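Cabinet baskets: which way up?

tallpantry
Posted Feb 3, 2022
I'm redoing the lower cabinet where the bowls and food containers live. It has one fixed shelf and 13 inches of dead air above it. I bought a Prandar wire basket, the white kind with the open grid, meaning to fill it with plastic bowls. Once it was full I couldn't get at anything on the bottom, so I flipped it over and laid a flat shelf panel across the top.

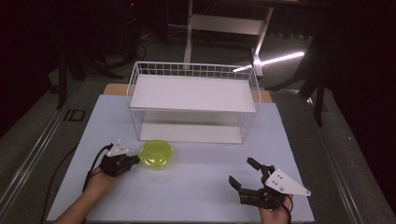

Now I get two levels from one basket. The light bowls can go on top and the flat stuff slides underneath. My question is whether the wire will sag over time, and whether I should do the other 5 the same way or take them back.

mudroom_ed
Take them back. A basket is made to hang from its rim or sit on its base. Upside down, all the weight goes on the rim. Get a proper riser. Weldu makes one 12 inches deep.

kettle22
Disagree with Ed. I've had two flipped baskets under my sink since October and they're fine. Plastic bowls weigh nothing. I wouldn't put cast iron up there.

mudroom_ed
Fine for bowls, sure. But people never stop at bowls. Six months later there's a stand mixer on it.

tallpantry
No mixer here. The heaviest thing would be a stack of Kevimero lunch boxes, empty.

grayporch
Does the panel slide? Mine did, every time I pulled something out from the front. I put a strip of shelf liner between the panel and the wire – that stopped it. Zip ties at the back corners would work too, but then you can't lift the panel off to wash it.

tallpantry
It slides a little if I bump it. I have liner left over from the drawers, so I'll try that first. Keeping two flipped and returning the rest for now.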